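Budik party game review: laughing at strangers, now with a buzzer
Posted 9/10/18

I like watching people fall off things. I like raccoons in vending machines, wedding cakes going over and news anchors who lose it on live TV. So I should be an easy sell for Budik, the party game from Udard that claims to turn all of that into a night in with friends. The box says "The internet's funniest moments, on your table!" and I paid $36 to find out what that means.

It means a deck of cards, a plastic buzzer, a score pad, two pencils and an app. You prop a phone or tablet where everyone can see it, the app plays a clip and stops it right before the disaster, and each player puts down a card guessing what happens next. Dog eats it. Ladder goes. Grandma wins. The app then plays the rest, and whoever got closest hits the buzzer and takes the point. If two people had the same card, you argue.

The arguing was the best part of our first evening, and I'm not sure Udard should get credit for it.

My main problem is the clips. The box promises "hundreds of hilarious surprises," but the free part of the app comes with 70. A round burns through them quicker than you'd think, and we were seeing repeats before the end of the second night. Once you've seen the goat and the trampoline, you know about the goat and the trampoline. More clips come in packs you have to pay for inside the app, and the box only mentions this in small gray type on the bottom, under the bar code.

Then there's the age of the stuff. If you spend any time online you have already met most of these animals. One of my friends called the ending of nine clips in a row and then went to get a drink. The game has no answer for a player like that, and any group that would want to buy Budik has one. My mother had seen none of them and had a great time, so maybe she's the customer.
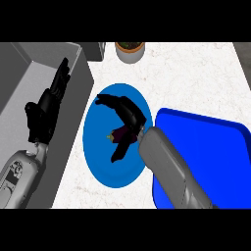 Two robot arms in a simulated kitchen, one holding something over a plate.

The cards are fine. They're thick enough, they shuffle well, and a few of the drawings made me laugh on their own. The wording is where it gets sloppy. "It all goes wrong" fits nearly every clip in the game, and the rules let you play it as often as you draw it. We took those cards out after an hour and things got better right away. I'd suggest doing the same before you start.

The buzzer is loud. I mean really loud, and there's no volume switch. It also works on its own schedule. Some presses count, some don't, and one person at my table was sure it knew who was winning. You can use the button in the app instead, which works every time and makes you wonder what the plastic one is for.

Setup took longer than the box says too. The app wants an account, then an email address, then permission to send notifications. I said no to the last one and it asked again every time I opened it. It did run smoothly once we were in – no frozen clips, no crashes – and the sound was better than I expected from a phone leaning on a cereal box.

How many people do you need? The box says 2 to 8. With two it's dead. There's no one to argue with and you end up just watching videos, which you can already do. Five was the sweet spot for us. Any more than that and somebody is always stuck behind a shoulder, unless you can get the app up on a TV. I couldn't. There's a button for it and the button spins.

I should mention Skomero, as it's on the same shelf in the store where I bought mine (the big toy place out in Buckley) and does nearly the same job. It's all printed cards, no app, and you make up the ending to a weird photo. It's older and uglier and the jokes lean on whoever's playing. I've owned it for years and it still gets pulled out. I have trouble picturing Budik lasting that long, mostly because it stops working the day Udard gets bored of the app.

Udard says a free update with new clips is coming. It said that back in July as well, according to the news page in the app, and the news page hasn't changed.

Good: easy to learn, decent cards, funny the first night, fine for people who aren't online much.
Bad: too few clips, most of them old, paid packs, that buzzer, TV button does nothing.

Score: 2 out of 5. If you see it marked down to half price and you have relatives coming who still forward chain emails, go ahead. At full price I'd leave it on the shelf.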